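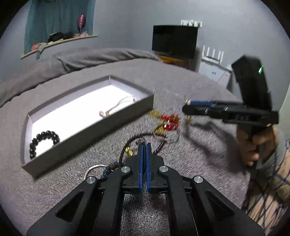
Costume jewelry is jewelry made to be worn with an outfit and forgiven for what it costs. The term covers glass stones, plated chains and most of what turns up in coat pockets. Cord pieces sit at the plain end of the trade: a dark brown cord with one small silver-colored metallic charm is a standard type, sold as a bracelet or a necklace according to the buyer's optimism. The Clestine catalog once listed 140 such designs, 40 of them different.

Imitation pearls are the older and grander branch. They are usually set in a single row, on strings or on hair clips, and fool everyone except other people wearing them.

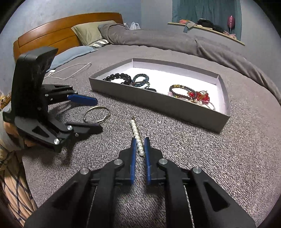 Kieran Mac Suibhne objects to the word "imitation," arguing that a glass pearl is a perfectly real glass pearl. Dealers tend to agree - it helps the price.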